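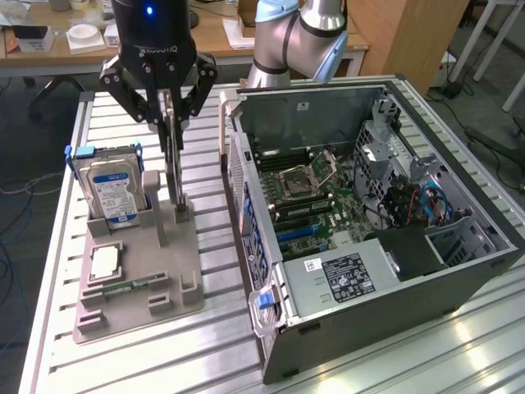 Two arms on the desktop teardown bench, what happens to the people who did it by hand?

Posted in: Work and Shop Floor > Repair and Refurbishing
3 answers

I work at a refurbishing shop that takes in office desktops when leases run out. We open the towers, pull the drive, memory and processor, test them, and rebuild what can be sold. There are 14 of us on the bench. Since February the company has been trying out a cell with two robot arms that does part of this, and we have been told a second one is likely.

Management says no jobs will be cut and that we will be "moved up" to inspection and problem units. I would like to hear from people whose shops have already done this. Does the work get better or worse? Does the pay change? And is there anything we should ask for now, before the second cell comes in? I have been doing this for nine years and I am fast at it, so I would like to know if being fast is still worth anything.

Asked by Tarnthorpe_bench

wodthorpe77

It will be fine. They said the same thing at my work and I am still here. The robots break down all the time anyway so they always need somebody. Learn to use the tablet.

Leopold Eberhard

I was a bench tech and then a cell lead at Saludo, which does the same sort of work you describe. We went through this over a year and a half.

The first thing that changed was the mix of units. Before, a tech got whatever came down the line, and most of it was easy. A clean tower with tool-free latches is a rest between two bad ones. Once the cell was running it took the easy ones and we got the rest: stripped screws, cracked drive caddies, sockets with bent pins, cases with a model number that didn't match what was inside. Our target had been 60 units a shift. It stayed at 60 for the first month and people were staying late to make it. We had to show the supervisor the logs before it came down. So ask about the target first, and ask for it in writing.

Second, somebody has to load and unload. On our cell the parts sat in a printed fixture, with a pocket for the processor and a channel for the memory, and the tower had to be lying square on the table with the side panel already off. If the tower was a little crooked the arm would stop and wait. That loading job is dull and it is hard on the back. At first they gave it to the two newest people full time. After some complaints we went to a rotation, two hours each, and it worked much better. Get the rotation agreed before the cell arrives. Afterward it is difficult to get people to give up a good spot.

Third, pay. The cell lead job came with a raise. The loading job did not, and for a while they tried to hire for it at a lower grade. I don't know how your shop is set up, but look at the job titles on any new postings. If "operator" shows up where it used to say "technician," that is worth a question.

As for being fast, it counts for less. Knowing the hardware counts for more than it did. The people who taught the cell new models at our place were bench techs, because the integrator had no idea that one line of cases has a latch you have to hold while you slide the drive out. It took me an afternoon to explain that with a tower in front of us. If they offer you time with the integrator, take it, and make sure it is paid hours and you are not still expected to hit your numbers that day.

It is also quieter, and I missed the talking. We used to be six along one table. Later there were two of us near the cell and the others across the room.

My hands are better, though. After years of pulling memory and working cable connectors I had trouble with my thumbs, and that has mostly gone away.

Comment from Tarnthorpe_bench: Thank you, this is what I was after. The target has not been mentioned at all so I will bring that up. Did anyone get let go?

Comment from Leopold Eberhard: Not let go. Three left and were not replaced. I would ask about that too.

gritia_nights

I agree with most of the long answer. At our place the cell was bought for one batch of 600 identical desktops and it did well on those. Then the next contract was 56 different models and it sat idle a lot while they worked on fixtures. During that time we were doing everything by hand again with fewer people, as two had already moved to shipping.

So ask what happens when the cell is down. Who covers it, and do those hours count as overtime? We had no answer to that for months. Ours is settled now, and the night shift gets called first.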